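How to make part tracks for your choir (quick version)

Writing this between rehearsals so excuse the mess. People keep emailing me for it. Part tracks = one recording per voice part, so singers can learn at home and you don't burn the whole evening note bashing.

What you need

A phone or any cheap mic. A keyboard, real or app. Free audio editor, whichever one you already know. Headphones, closed back if possible. A quiet room. The score, with your breaths and cuts already marked in.

Step 1. Make the guide

Play the whole piece on keyboard to a click, all parts, plain. No rubato yet. Leave 8 clicks at the front, then give the starting chord. Save this as the guide and don't touch it again. Every part gets recorded against it, so if the guide wobbles everything wobbles.

If the tempo changes mid piece, do it as seperate sections and join them up after. I fought with tempo maps for a whole August doing the Cluseck set. Never again.

Step 2. Record each part

Guide in headphones only. Sing the line a bit straighter than you would in concert. Clear consonants, light vibrato, dynamics as marked. Put the final consonants exactly where you want them, people will copy you to the letter. Including mistakes. Ask our altos about bar 41.

Can't reach the part? Get somebody who can. Ese Akpan does our low alto lines, Rafsan Liyanage does bass. An octave up works in a pinch for basses but say so on the track.
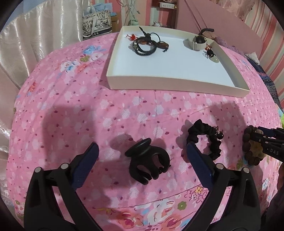 Stop at page turns if you need to. Short takes are fine. Label each one as you go, part name first, then bar numbers. "Take 3 final NEW" means nothing to you next week.

Step 3. Mix

For each voice part make two files.

Part-heavy: your part up loud in the middle, everything else way down.
Part-missing: everybody except your part. For testing yourself once you know it.

Some directors pan the part hard left and the rest right. Works, but not for anyone listening with one earbud in on the bus. I stopped.

Listen back once on the worst speaker you own. If you can follow the part there, good enough.

Step 4. Export and share

MP3, medium quality. Name it piece, part, version:

Orberg - Alto 2 - part heavy - v1

Put them all in one shared folder, a subfolder per part. Don't email attachments. Check your license before you share anything, some publishers want a fee for practice recordings and some say no outright.

Fixing things later

Wrong note? Re-record those bars, drop them in, bump it to v2, delete v1. Actually delete it. We had two versions of Mtshali going round for a month and the tenors learned both of them.

Time it takes

A four page piece takes me an evening, incuding the swearing. Eight part stuff, two evenings. The Clallow arrangement was longer but that one has a descant.

Next page: warmups for a cold hall. Not written yet.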